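Moving the clocks over to one bill

July 2023

I finally dropped Wollix as our electric company. We had been with them since we moved to Traststead, and the rate went up twice without my noticing. The second time I only found out when I opened the May bill looking for something else. It was 300 dollars, for two people in a small house with the windows open.

So I spent an evening with a pile of old bills and a calculator. Over the year we had paid 1205 dollars more than we would have on the plan Veris sells to new customers.
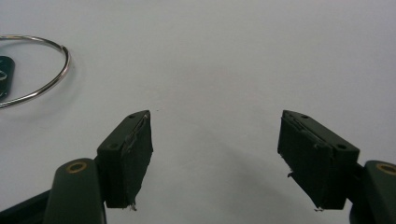
My sister thinks I should have called Wollix first and asked for a better rate, and maybe she is right. I did call in the end, to close the account. I was on hold for 44 minutes and then they offered me a discount good until winter. I said no.

The switch itself was dull. Veris wanted the meter number, a reading and the date we moved in. The meter is behind the water heater and the digits are small, so I wrote them down wrong the first time and had to send them again. The power stayed on the whole time – I had wondered about that.
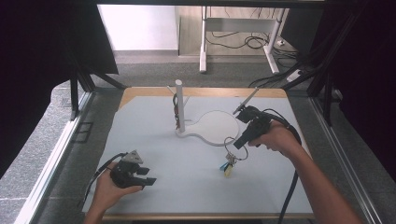 Check the exit fee before you do anything, a reader wrote after my last post on bills. Good advice. Ours had run out, but it was on page 2 of the contract and I would not have looked there.

I also asked for a quote from Ayele, which is cheaper at night and a lot more during dinner. We cook at dinner, so that was no use to us.

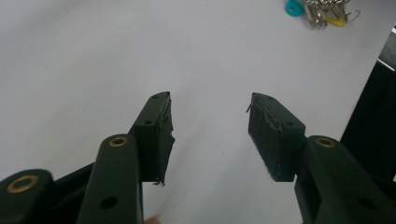

Dark green fingers, white tabletop.

The first Veris bill should come next month. Water is next on my list, though there is only one company for that.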